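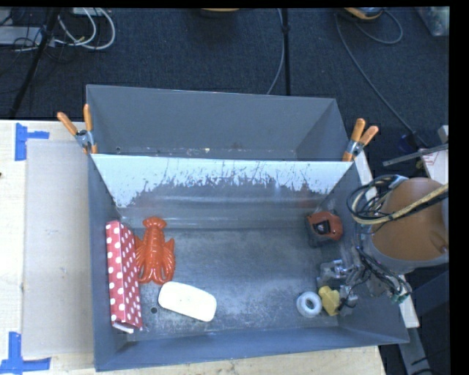

Section 4. Dividing the bin

Most bin dividers are sold on the promise that they will keep things apart forever. We don't make that promise, and you should be wary of anyone who does. A Puloswood divider is a panel laid across a metal bin, and it works as well as the clamps at its two ends. In the arrangement used for this section the panel slopes, one spring clamp grips the bin at each end of it, and the larger compartment at the front holds a polka-dot box, a plastic lobster and a white rounded piece, with the rear compartment left empty. Set yours up the same way before you try anything more ambitious.

What you need

The bin, empty
The divider panel
Two spring clamps with plastic tips
A dry cloth
A tape measure

The Cassim clamps in the full kit are fine. So are most clamps from a hardware store. Ignore the "maximum grip" figure printed on clamp packaging, ours included. It is measured on a flat block of wood, and you are not clamping a flat block of wood.

4.1 Placing the panel

1. Put the bin on a table you can walk around. The floor is a poor choice, as you will end up leaning over the bin and judging the panel by eye from one side only.

2. Wipe the rim and the inside walls. Older bins collect grit in the corners, and grit under a clamp tip lets it creep.

3. Decide which compartment will be larger. If you can't decide, make the front one larger. You can change it later, whatever the chart in the back of this manual says about planning ahead.

4. Lower the panel in with the bend at the bottom. The short leg lies on the floor of the bin, and the upper part leans.

5. Measure from the end wall to the panel on the left side, then on the right. The two should match. A panel set crooked can be clamped tight and will still work loose.

Note: The panel is supposed to slope. We get more mail about this than anything else. Bending it upright with pliers weakens the fold, and then it really does need replacing.

4.2 Fitting the clamps

1. Squeeze the left clamp open and set it over the rim where the panel meets the wall. One jaw goes inside, one outside.

2. Let the handles out slowly. They may come to rest at any angle. It makes no difference which way they point, provided they are clear of the space you reach through.

3. Hold the panel still with your free hand and fit the right clamp.

4. Push the middle of the panel with two fingers. A little flex is normal. If an end slides, take off the clamp on that side and start again from step 1.

Caution: Keep your fingers out of the jaws. The springs are stronger than they look, and the plastic tips won't help you.

Caution: Don't lift the bin by the clamps or by the divider. Empty the bin first and carry it by the walls.

4.3 Loading

Put one large item in first and leave it overnight. If the panel is where you left it at breakfast, add the rest.

Long boxes go lengthwise against a side wall. Laid crosswise they lean on the panel, and the panel was never meant to hold anything up. Toys with legs, claws or fins go next to the box, on the floor of the bin, where they can't hook over the divider. Smooth pieces will go wherever they like when you move the bin. Put them in last.

Leave some floor showing. A bin packed to the rim doesn't need a divider, and you could have saved your money.

4.4 Marks and wear

Bare metal scratches. Streaks along the panel and worn spots near the divider line are cosmetic, and polish will not get rid of them for long. We tried Nullel paste on 16 panels. By March the scratches were back on all of them.

Check for a sharp edge by running the cloth along the top of the panel. If the cloth snags, file the spot smooth or stop using the panel.

4.5 If the panel still moves

Swap the clamps left to right. This sounds like superstition, but it shows you whether the trouble is in the clamp or the rim.

If the loose side follows the clamp, the spring is tired. Replace it.

If the loose side stays put, the rim is probably bent. Look along it from the end.

The rubber strip sold as a Gilico liner (part 73) is offered as a cure for both. It helps a little with a bent rim and does nothing for a tired spring. Try the swap before you order one. Replacement clamps are part 52, sold singly.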